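Stem Length and Water Depth in Cut Hydrangea

Hydrangea takes up water through the stem and, to a lesser degree, through the petals, and it wilts faster than most cut flowers sold by the bunch. The florists at Birhane, a studio in the Iltlow district, treat it separately from everything else that arrives in the morning delivery.

Bunches are unwrapped on receipt and the lower leaves stripped. Each stem is recut at an angle, 2 cm above the old cut, and put straight into water. The studio conditions stems in buckets filled to a depth of 10 cm and moves them to a cool room until late afternoon. Heads that still droop are laid face down in cold water for the length of a lunch break.

Foliage is handled last. Broad leaves bruise at the fold, so they are kept flat on the table and added once the flower heads are set. A medium vase holds 700 ml and is topped up daily. Sugar-based feed is used at half strength for blue varieties.

A round table suits the work better than a bench. The arrangement can be checked from every side, and flowers and greenery stay within reach.

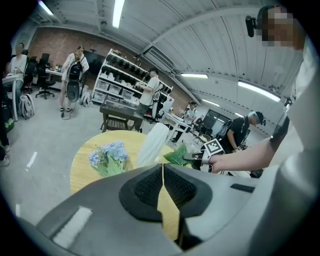 Naa Ametepe disagrees on the feed. She has stopped using it for hydrangea altogether and gets the same vase life from plain water changed every morning, provided the vase is scrubbed each time. Birhane plans to compare the two methods in September.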